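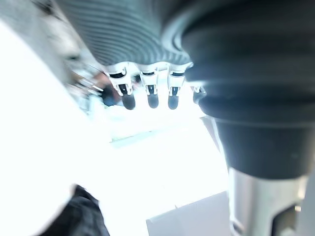

Seit Oktober versuche ich, meinen Stromanbieter zu wechseln. Das klingt nach einem Vormittag mit Kaffee, und so stand es auch auf der Seite von Trundo: »In 4 Schritten zum neuen Tarif«. Schritt eins habe ich dreimal gemacht. Beim dritten Mal hatte ich schwarze Fingerkuppen wie die Roboterhand da oben, bei mir war es allerdings Druckertinte, denn das Formular musste ausgedruckt, unterschrieben und wieder eingescannt werden. Von Hand. In Blau, bitte.

Mein alter Anbieter heißt Varkine und ist mir eigentlich nie unangenehm aufgefallen, bis ich gehen wollte. Seitdem schreibt man mir. Der erste Brief bedauerte meine Entscheidung, der zweite bestätigte sie, der dritte fragte, ob ich schon Kunde sei. Zwischendurch kam eine Abschlagsrechnung über 263 Euro für einen Zähler, dessen Nummer ich noch nie gesehen habe. Ich bin in den Keller gegangen und habe nachgeschaut. Mein Zähler hing noch da, wo er immer hängt, hinter den Winterreifen der Nachbarn, und zählte.

Bei der Hotline war ich Anrufer Nummer zehn in der Warteschleife. Dann Nummer neun. Dann wieder zehn – jemand muss sich sehr elegant vorgedrängelt haben.
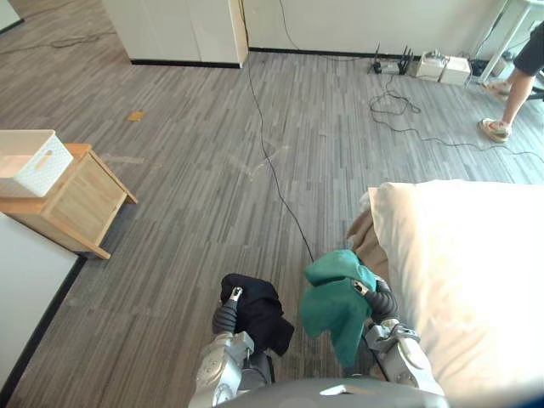

Irgendwann meldete sich eine freundliche Stimme und erklärte mir, die Zählernummer sei richtig, nur die Wohnung sei falsch. Ob ich vielleicht umgezogen sei? Bin ich nicht. Ich wohne seit Jahren hier, ich kann sogar die Stelle im Treppenhaus zeigen, an der mein Kleiderschrank beim Einzug die Wand erwischt hat. Das half im System nicht weiter.

Trundo hat mir inzwischen einen Wechselbonus von 80 Euro gutgeschrieben, auf ein Kundenkonto, in das ich nicht hineinkomme. Das Passwort kommt per Post. Bisher kam per Post ein Kugelschreiber. Er schreibt schwarz.

Einen Termin habe ich auch: Zum Ersten des übernächsten Monats soll alles umgestellt sein, »vorbehaltlich der Rückmeldung des Vorversorgers«. Der Vorversorger hat sich gestern zurückgemeldet, bei mir, mit einem Treueangebot. Es ist leider ganz gut.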